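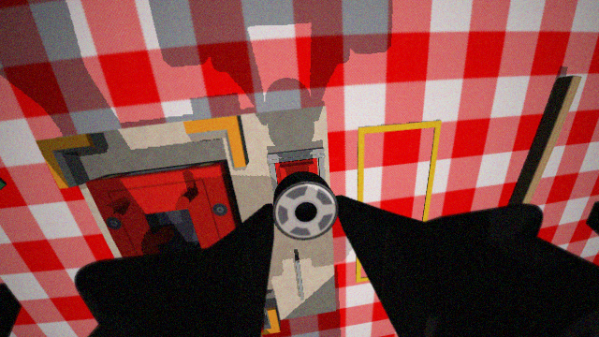 Simulated gripper over a parts board on a gingham tablecloth.

Can a machine do your small assembly jobs yet?

Not in my shop. Gestano sells a bench arm for 3000 dollars and says it handles "everyday fitting work." Fine, but look at the corner brackets on that board. Picking one up is easy. Setting it down square is where the trouble starts, and a render never has to deal with a burr or a bent pin.

Before you spend anything, try these:

Tape the cloth down at the corners, or use a rubber mat. Checks look nice but fabric creeps.

Ask for 6 runs in a row with no resets - on your parts, under your lamp. Hard shadows are a good test.

Price the fixtures too. Kindelum quoted me 310 dollars for one tray.

For now I sort by hand into muffin tins. I'll look again in April.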